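The Lambert Robotics Club is an after-school program for students in grades 9 through 12. It meets in the east annex from 3:30 until 6:00 and is open to any enrolled student. No programming background is required. New members join in November, after the fall safety course.

## What we work on

The club maintains one two-armed robot, named Jorel, and a code base called Flama that handles arm motion, hand control and logging. Members are assigned to one of three groups: hands, vision or data. Groups rotate each semester.

Current work concerns reaching for household items on the floor next to furniture and appliances. Open tabletop tasks were covered last year. Floor tasks are harder for the planner, as the arms have less clearance and polished tile reflects light back into the camera. The log holds 3818 attempts to date. The target for the spring report is 4000.

A typical floor setup has a round white container at the foot of an upright appliance, with one hand on either side of it.

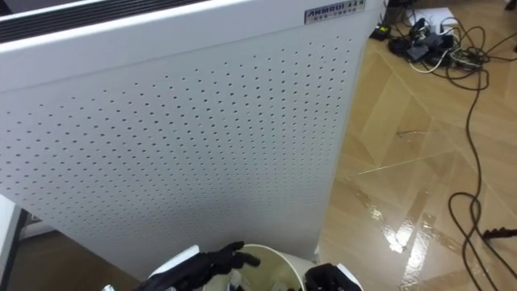 ## How a session runs

1. The data group sets out the task and records the starting layout.
2. The hands group runs a block of 10 attempts without changing any settings.
3. The vision group labels the recordings.
4. All groups review failures together before the next block.

Code changes are made between blocks only. Each change needs a second reader.

## Competition

The club enters the Proltum regional event in the manipulation class. Entry requires a written report, a parts list and a live run.

## Advisor and costs

Tamara Pascu teaches physics and has advised the club since it was founded. The annual parts budget is $500, paid by the school. Members pay no fee. Safety glasses are provided, and closed shoes are required in the annex.

Sign-up sheets are kept at the physics office.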